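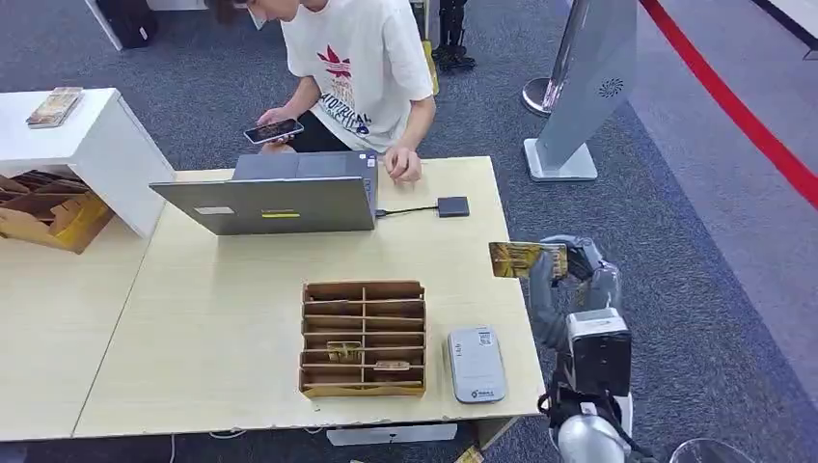
Welcome to the questions page for Pundholm Conversation Lessons, where grown-ups who have always meant to learn Spanish finally get to speak some of it. We teach small groups online and in our rooms on Burell Street in Ristard, and most of what people write to ask us is answered somewhere below, so do have a scroll before you email (although we love the emails too, and we do read them all). You don't need much in the way of equipment for the online lessons. An open laptop on the desk and a phone in your hand, much like the setup at the top of this page, will see you through the whole course, with the lesson on the bigger screen and your word list on the smaller one. Pull up a comfortable chair and you're in business!

I haven't spoken a word of Spanish since high school. Will I be lost?

Not at all, and you would be in very good company. Most of our beginners come in with a song lyric, a few menu items and a fuzzy memory of a verb chart. The first course, which we call Raju, starts from hello and goodbye and builds gently up to 100 everyday phrases, which is enough to order lunch, ask your way to the train station and have a pleasant little grumble about the weather. If you find you remember more than you thought, just tell your teacher and we'll move you up to the next group at no charge.

How do I know which group is right for me?

We have a short chat with everyone before they join. It's done by phone or video, whichever you like better, and please don't think of it as a test. Yogesh Sandhu does most of these calls and he is a very patient listener. He'll ask about your trip, your in-laws, your neighbors, or whatever it was that got you thinking about Spanish in the first place, first in English and then a little in Spanish, and he'll stop the Spanish part the moment you'd like him to.

What happens in a lesson?

We start with some small talk, which is harder than it sounds in any language. Then comes the topic for the week, say a visit to the pharmacy or a phone call to a landlord, and you try it out in pairs while the teacher listens in. We save grammar for when somebody needs it, and when somebody does need it, we get the colored markers out and take our time. Every lesson ends with a story read aloud, and you are welcome to just close your eyes and listen.

Names for parts of the body come up early on, in the pharmacy lesson. You'll learn la mano for the hand, el dedo for the finger and la muñeca for the wrist, which also happens to mean doll. And yes, mano ends in an o but takes la. It's one of those words you simply have to get used to, and saying it in a sentence a few times over breakfast helps more than staring at it on a page.

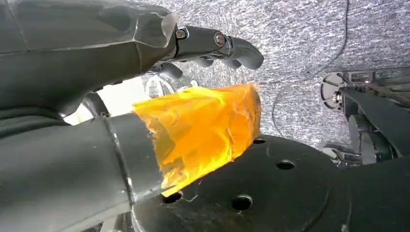
La mano, with el dedo stretched out.

How much homework is there?

As much as you have room for. We send out a page of reading and a recording after each lesson, and people who do both tend to feel braver the next time around. But we also have students with new babies and night shifts, and they do just fine by listening to the recording in the car. Please never skip a lesson on account of homework you didn't get to. We would so much rather see you.

Can I switch between online and in-person lessons?

You can, and lots of people do when the roads get icy. Send us a note by noon on the day of your lesson so we can save you a seat or send you the link. The Wednesday evening group is the one exception. It meets only on Burell Street, where it cooks together, and we have not yet found a good way to pass a tortilla through a screen.

What if I have to miss a lesson?

Life happens! You can make up 2 missed lessons per course by sitting in on another group at the same level. Recordings of the stories stay up until the course is over, so you can catch up on those whenever you like. If you know you'll be away for longer, say for a surgery or a long visit with family, write to us and we'll put your place on hold until you're back.

Can I get my money back if it isn't for me?

Yes. You have 21 days from your first lesson to change your mind, and all we ask is a short email telling us so. We return the full fee to the card you paid with. Books you've written in are yours to keep. Clean ones can go back on the shelf by the front door, where the next student will be happy to find them.

I get terribly shy speaking in front of people. Any advice?

Sit down, lean in a little and talk to one person only. That's the best we have, and it works nicely for a lot of our students. You can also ask to be paired with the same partner for the first few weeks, and many of those pairs have gone on to have coffee together long after the course ended. Cameras can stay off in the online groups for as long as you wish.
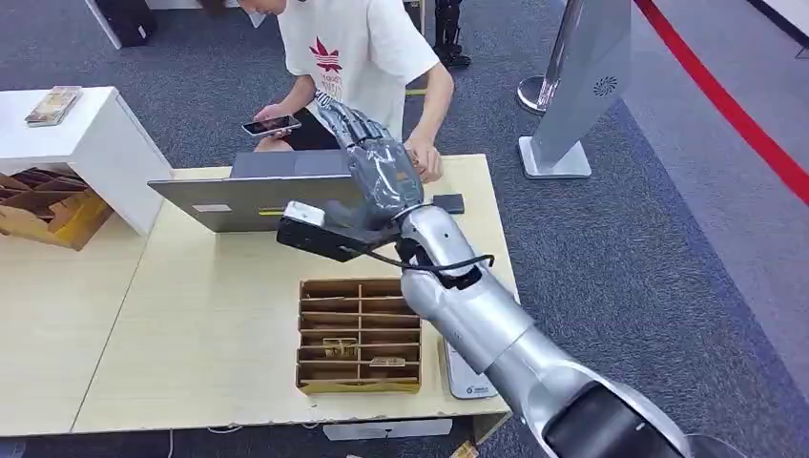

When does the next course begin?

New beginner groups open in September, and the list tends to fill up over the summer. If you write to us once it's full, we'll keep your name and call you as soon as a seat comes free, which happens more often than you might think. The higher groups take new people all year long.

Do you give a certificate at the end?

We do have a letter that says which course you took and how many lessons you came to, and employers have been glad to accept it. It isn't an official language exam. If you need one of those for work or for school, ask your teacher for the practice booklet and an extra hour of speaking before the big day.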